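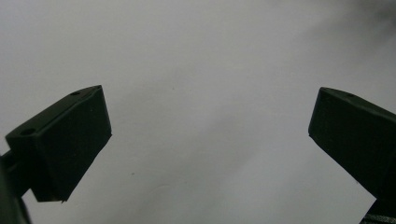 Dark green on white, with plenty of room in the middle.

Filed under: Live Music, Choirs, Weekend Trips

Posted 25 December 2019

I have been humming the same eight bars since I got home from Stadport, and my family has asked me (nicely, so far) to hum something else. I can't! The winter concert at the old Loveck Hall was the best night of live singing I've had in years, and I want to get it all down before the cookies and the leftovers wipe my memory clean.

If you've never been to Loveck Hall, it was built in 1869 and it still feels like it. The stairs creak, the coat room is the size of a closet, and the balcony seats were plainly made for people with shorter legs than mine. It holds 1000 people when every chair is out, and every chair was out. I had a seat on the left side of the balcony, second row, right by a pillar, and I'd pick that exact seat again because the sound that comes up along that wall is gorgeous. You hear the altos better than anyone downstairs does. I love altos.

The first half was the Plirkiso choir on their own. I'd only heard them on a recording before, and the recording makes them sound much smoother than they are. Live, they're rougher and louder and a lot more fun. They opened with a slow spiritual, no piano, and the basses came in so low that the woman next to me grabbed the railing. Then straight into a fast one with handclaps, and half the balcony was on its feet by the second verse. I'm usually a sitter. I stood. 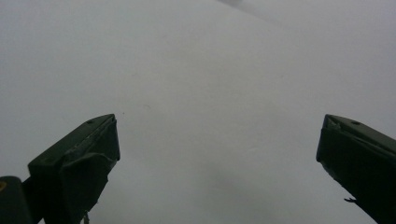 After that came two carols I knew and one I didn't, in a minor key, with a long solo for a tenor who looked barely old enough to drive. His voice cracked a little on the top note and he just kept going, and the whole choir seemed to lean in behind him. I've been to concerts where every note was perfect and I forgot them by the parking lot. I'm going to remember that crack for a long time.

Intermission was too long, and the line for hot cider went all the way down the stairs and out past the front doors. I gave up and ate the granola bar in my coat pocket.

Second half was Falcão, the five-piece band that has been touring with choirs this season — guitar, bass, drums, organ and a trumpet. I was a bit worried about the drums in a room like that. Hard plaster walls and a drum kit don't always get along, and the last time I heard a band in there it was like sitting inside a washing machine. But the drummer used brushes for most of the set and only picked up sticks near the end, when they were trading lines with the choir and nobody wanted quiet anymore anyway. The organ was the star for me. There's a song about a river, third from the end, where the organ holds one chord while the choir moves all around it, and I think I stopped breathing.

That's the eight bars, by the way. The river song. I've looked for it everywhere and can't find a recording, so if you were there and you know the title, PLEASE leave it in the comments.

They did 3 encores. The last one was just the choir again, in the dark except for the exit signs and the lights on the music stands, singing something very short and very soft. People stayed in their seats for a while after that. Then the house lights came up and everybody started hunting for gloves.

A few practical things, for anyone thinking of going to the next one. Park on the hill side and walk down, because the lot by the hall takes forever to empty out. Bring a cushion if you're in the balcony. Get there early if you want cider! The program said they'll be back in March with a spring concert, same choir, no word yet on the band. I've already told my sister to keep her weekends open, and she hasn't said no.

I'm off to eat pie. Merry Christmas to all of you who read this thing, and go hear some people sing if you get the chance.

Tags: choir, gospel, Loveck Hall, Stadport, Plirkiso, Falcão

1326 shares | 3 comments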